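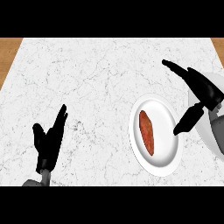
食品学概論 配布資料 第4回
食品の色と加熱 カロテノイドを中心に

前回の確認

前回の授業では、水分活性と保存の関係について勉強しました。今日は食品の色について話します。色は味と直接の関係がないように見えますが、人は食べる前に必ず色を見ますので、食品を作る人にとって大切な性質です。授業の後半では、家庭の台所でできる簡単な観察も紹介します。計算問題は今回はありません。

なお、この資料の日本語は私が自分で書いています。専門用語は教科書の表記に合わせましたが、読みにくいところがあれば、授業のあとで教えてください。

1 食品の色素の分類

食品に含まれる天然の色素は、化学構造によって次のように分けられます。

カロテノイド系　黄色、橙色、赤色。水に溶けにくく、油に溶ける。
クロロフィル系　緑色。水に溶けにくい。酸に弱い。
フラボノイド系　無色から黄色。アルカリ性で黄色が強くなる。
アントシアニン系　赤色、紫色、青色。水に溶ける。pHによって色が変わる。
ヘム系　肉や赤身の魚の赤色。鉄を含む。
ベタレイン系　赤紫色または黄色。ビーツなどに含まれる。

アントシアニンは広い意味ではフラボノイドの仲間です。しかし、色の変化がとても目立つので、食品学では別に扱うことが多いです。この授業でも別に扱います。

試験では、色素の名前だけを書く答えには点を半分しかあげません。どの溶媒に溶けるか、何に弱いかを一緒に書いてください。

2 カロテノイドの構造

カロテノイドは、炭素が40個つながった骨格を基本にした化合物です。イソプレン単位が八つ結合した形と考えることができます。分子の中央には二重結合と単結合が交互に並んだ部分があり、これを共役二重結合と呼びます。この部分が長くなると、吸収する光の波長も長いほうへ移動します。

カロテノイドは二つのグループに分けられます。炭素と水素だけでできているものをカロテンといい、酸素も含むものをキサントフィルといいます。カロテンの例はβ-カロテンとリコペンです。キサントフィルの例はルテイン、カプサンチン、アスタキサンチンです。

それぞれが多く含まれる食品を書きます。

β-カロテン　にんじん、かぼちゃ、ほうれんそう
リコペン　トマト、すいか
ルテイン　ほうれんそう、ケール、卵黄
カプサンチン　赤ピーマン、とうがらし
アスタキサンチン　さけ、えび、かに

ほうれんそうは緑色ですが、カロテノイドを多く含みます。クロロフィルの緑色が強いため、橙色が見えないだけです。秋に葉が黄色くなるときは、クロロフィルが先に分解し、残っていたカロテノイドの色が見えるようになります。毎年この説明をすると、学生の皆さんは少し驚いた顔をします。

3 加熱による変化

カロテノイドは、普通の調理の温度では比較的安定です。にんじんを100℃のお湯でゆでても、橙色はよく残ります。お湯にもあまり色が出ません。これは色素が水に溶けにくいためです。油で炒めると、油のほうが橙色になります。

ただし、「安定」という言葉には注意が必要です。見た目が変わらなくても、分子の中では変化が起きていることがあります。天然のカロテノイドは大部分がトランス型ですが、加熱すると一部がシス型に変わります。シス型になると、色は少し薄くなります。この変化を異性化といいます。

もう一つの大切な変化は酸化です。共役二重結合は酸素と反応しやすく、酸化されると色が失われます。光、酸素、金属イオン、そしてリポキシゲナーゼという酵素があると、酸化は速くなります。乾燥にんじんを透明な袋に入れて窓の近くに置くと、色がだんだん薄くなるのはこのためです。冷凍の前に野菜を短い時間ゆでる処理(ブランチング)は、酵素の働きを止める目的で行います。

えびとかにの場合は、説明が少し違います。生きているえびの殻では、アスタキサンチンがたんぱく質と結合していて、青黒い色や灰色に見えます。加熱するとたんぱく質が変性し、アスタキサンチンが離れて、もともとの赤い色が現れます。赤い色素が新しくできるのではありません。この点は、毎年試験で間違いが多いところです。

4 加熱と褐変の違い

加熱した食品が赤っぽく、または茶色っぽく見えるとき、その色がいつもカロテノイドによるものとは限りません。次の反応も考える必要があります。

アミノカルボニル反応(メイラード反応)
アミノ酸やたんぱく質と、還元糖が反応して、メラノイジンという褐色の物質ができます。パンの皮、しょうゆ、みその色がよい例です。香りも同時にできます。室温でもゆっくり進みます。

カラメル化
糖だけを高い温度で加熱したときに起こります。アミノ酸は必要ありません。プリンのカラメルソースが代表的な例です。

酵素的褐変
りんごやじゃがいもを切ったときに起こります。ポリフェノールオキシダーゼがポリフェノールを酸化します。加熱すると酵素が働かなくなりますので、この褐変は止まります。

にんじんを薄い油でゆっくり焼くと、表面では褐変、内部ではカロテノイドの色というように、二つの色が一緒に見えます。輪切りにして断面を比べると、違いがわかりやすいです。

5 色の測定

色を言葉で表すと、人によって意味が違います。「赤い」と「赤みのある橙色」の境目も、人によって同じではありません。私の母語と日本語の間でも、色の名前の範囲が少しずれていて、最初の年はノートを書くときに困りました。そのため、研究や品質管理では数値を使います。

よく使われるのはL*a*b*表色系です。L*は明るさを表し、a*は赤と緑の方向、b*は黄と青の方向を表します。a*がプラスに大きいほど赤みが強く、b*がプラスに大きいほど黄みが強いです。

測定のときの注意を書きます。

試料の厚さをそろえる。薄い試料では、下に置いたものの色が影響する。
表面の水をふき取る。水があると光の反射が変わる。
同じ試料の違う場所を測って、平均を計算する。
機器は使う前に白色校正板で校正する。
光源の条件を必ず記録する。

皿や背景の色も、人の目で評価する場合には影響します。同じにんじんでも、白い皿にのせたときと青い皿にのせたときでは、橙色の強さが違って見えます。官能評価を行うときは、すべての試料に同じ色の皿を使ってください。

6 家庭でできる観察

材料はにんじん1本、サラダ油、水、酢です。同じ形の透明な耐熱容器を三つ用意します。

(1) にんじんをすりおろし、三つの容器に同じ量ずつ入れます。
(2) 一つ目に水、二つ目に酢、三つ目に油を、それぞれ同じ量入れます。
(3) よく混ぜて、10分置きます。
(4) 白い紙の前に置き、液体の部分の色を比べます。
(5) 結果を表に書きます。色の名前のほかに、濁りがあるかどうかも書いてください。

水の容器も少し橙色に見えることがあります。これは色素が水に溶けたのではなく、細かいにんじんの粒が水の中に広がっているためです。コーヒー用の紙フィルターでこすと、確認できます。

余裕がある人は、紫キャベツでも同じ観察をしてみてください。酢を入れたときの変化がにんじんと大きく違います。理由は1の分類を見ながら考えてください。

7 次回までの課題

次の三つについて、合わせてA4用紙1枚以内で書いてください。手書きでもかまいません。

一、ゆでたえびが赤くなる理由を、「結合」と「変性」という言葉を使って説明すること。
二、トマトソースを入れたプラスチック容器に色が残りやすい理由を、色素の性質から説明すること。
三、6の観察の結果の表と、予想と違った点。

提出は次回の授業の始めです。欠席する人は、前日の17時までに研究室の前の箱に入れてください。

用語の確認

共役二重結合(きょうやくにじゅうけつごう)
異性化(いせいか)
変性(へんせい)
褐変(かっぺん)
表色系(ひょうしょくけい)
官能評価(かんのうひょうか)

「共役」は昔の本では「共軛」と書いてあります。意味は同じです。次回はクロロフィルとアントシアニンを扱いますので、教科書のpHの節を先に読んできてください。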